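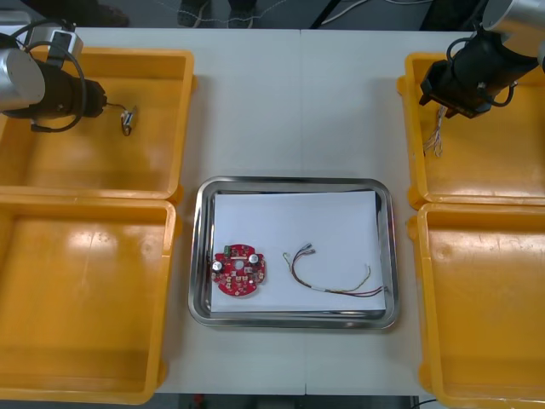 Two arms, e-waste sorting, and a result I didn't expect

geagea_bench
Right, so I promised a few of you an update on the Stillow work and it's finally far enough along to be worth arguing over. Quick recap for anyone new: steel tray in the middle, mixed bits on it, two arms, yellow bins down both sides. Boards and wire have to end up in different bins and we train the whole thing from people driving the arms by hand. No hand-written grasp rules at all.

We've got 2218 demonstrations now. The bit I want to talk about is that we trained two versions. One saw everything. The other only saw demos where the operator fumbled at least once and then sorted it out, which left us with 141. I thought the small one would be hopeless. On boards it was, fair enough. On wire harnesses it beat the big one, and I've been staring at the numbers for a week trying to find the mistake.

mudlark77
How many test runs though? I've been burnt by this sort of thing before. You get a lucky afternoon and suddenly you're rewriting the paper.

geagea_bench
11 harness layouts, each one tried several times with both versions, swapped over so neither always went first. It's not loads, I know. I'm not claiming it's settled!

tin_opener
Not surprised at all tbh. Wire is horrible. A round board with a couple of fat capacitors sticking up sits there and waits for you, whereas a harness slides, springs back, hangs off the gripper in a bunch and drags its mates along. If your clean demos only ever show it going right first time, the policy has no clue what to do the moment an end catches on the rim.

mudlark77
That's a nice story but it's only a story. Could just as well be that the fumble set has more harness in it. People fumble wire more than boards. So you've accidentally trained a wire specialist and called it a recovery effect.

geagea_bench
Ugh. Yes. The fumble set is mostly harness. I did know that and I sort of waved it away, because the big set still has far more harness demos in total. But the proportion is different and that might be enough on its own.

What I can do is pick a clean-only set the same size with the same mix of parts and run it against the fumble one. Should've done that first really.

haven_lurker
Did this at Haven with cable ties and clips, same idea. Matched the mix and our gap got smaller but it didn't go away. Different arms and different grippers so take it with a pinch of salt. What made a bigger difference for us was leaving the failed grab in the demo. Somebody had been trimming those bits out to tidy up the data and once we put them back it got noticeably better at having a second go.

tin_opener
Wait, do you trim yours, geagea?

geagea_bench
Only the dead time at the start and end. The fumbles stay in, drops and all.

pikelet
Daft question maybe, but why paper in the bottom of the tray? Doesn't it shift about?

geagea_bench
Not daft! Bare steel gave us awful reflections and thin pale wires just vanished into it. The paper does lift at the corners, which is annoying, and I've had a gripper pick it up along with the harness once or twice. The Tastutstead lot use a matt mat and I'm quite jealous.

mudlark77
And is a paper grab a fumble or a failure in your labels? Because if it's a fumble then some of your precious recovery data is people putting paper back.

geagea_bench
...it's a fumble. I'll go and count them.

haven_lurker
I'd leave them in, personally. Putting the paper back is still recovering.

mudlark77
Disagree, it's a different task. The arm's learning to tidy a tray - nothing to do with sorting wire. Take them out, or at the very least report it both ways.

geagea_bench
Both ways is doable, it's only a filter. Matched clean set first, then with and without paper. The arms are booked for most of August so I'm stuck with evenings, but I'll post the numbers in this thread whichever way they fall.

tin_opener
Put the per-layout results up too please, not just the average. I want to see whether one weird tangle is doing all the work.

geagea_bench
Will do.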